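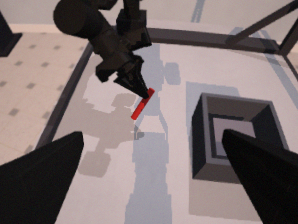

Two arms, one red stick, one box with a square hole. Simulated, left-hand view.

1/ OK, robot chores thread! People keep asking me if machines can do housework or shop-floor work yet, and I keep answering with a red stick. Let me try to explain myself.

2/ The job in sim: one arm picks the stick up off the table, passes it to the other arm, and the second arm puts it in the box. A toddler does this all day with a spoon and a mug. I have been at it since September and I still get excited when it goes in.

3/ Look at where the stick is lying. Diagonal, flat on the table, with the other arm's fingertip right at the upper end of it. That's the part I love. A flat thin thing on a flat surface is a mean little problem (try picking a credit card up off a kitchen counter with oven mitts on).

4/ Then the handoff. Both hands have to agree about who has it. Let go early and it drops, let go late and the two arms play tug of war. I think handing things over is the most underrated chore skill there is. Folding a sheet is mostly handoffs! So is unloading a dishwasher if you're right-handed and the cupboard is on the left.

5/ Numbers for the people who like them. I ran 4000 practice episodes in sim, then 300 test runs with the stick starting in a new spot each time. It missed the box on 15 of those. Most of the misses were the stick catching the rim at an angle and tipping back out.

6/ I was thrilled. Then I sent it to Harsh Bisht, who runs the packing line at Brundix, and he wrote back "so I'd have to pick up 15 things off the floor." Fair!!

7/ His line puts metal rods into foam trays. Same job as mine on paper. But his rods come in a heap, some of them are oily, and somebody has always left a glove in the tray. My stick is bright red on a white table. It has never once been oily.

8/ So, shop floor: yes for some of it, today, if the parts show up the same way every time. Harsh already has a machine that closes cartons and he wouldn't give it back for anything. The heap of rods is still a person's job and he expects it to stay that way for a while.

9/ House: much harder, and I say that as somebody who wants it badly. My kitchen drawer would finish this policy off before lunch. There's a whisk in there tangled up with a potato masher and I can barely get it out myself.

10/ What gives me hope is how fast the basics are moving. When I started, my version couldn't get a grip on the stick at all unless I set it down perfectly straight. Now it copes with nearly any angle. Same arms, same box, better training data. I did a little dance in the hallway.

11/ Next up I'm making the box opening smaller and swapping the stick for 2 different shapes, one short and fat, one with a bend in it. Zuzanna Cieślak is lending me her bin of odd parts from Clurnden to measure, so the sim versions will at least be based on something real.

12/ If you do a boring repetitive job with your hands, please tell me what the annoying bit is. I don't need the whole process, just the moment where you sigh. I'm collecting them.

Comments

Henryk Kaczorowski: Fitted sheets. The moment where I sigh is all of it.

Edit Kun: I hang coats on a rail for a dry cleaner. The hanger hook always faces the wrong way and I flip it with my thumb without looking. Would love to see a gripper try that.

Witold Krajewska: Does the rim problem go away if you let it wiggle the stick a bit before releasing? That's what I do with keys.

Author: @Witold trying this tonight, thank you! @Edit the thumb flip is going at the top of my list.

Henryk Kaczorowski: Put duvet covers down for me too please.

We use cookies to remember your settings and keep you signed in. Accept all | Manage choices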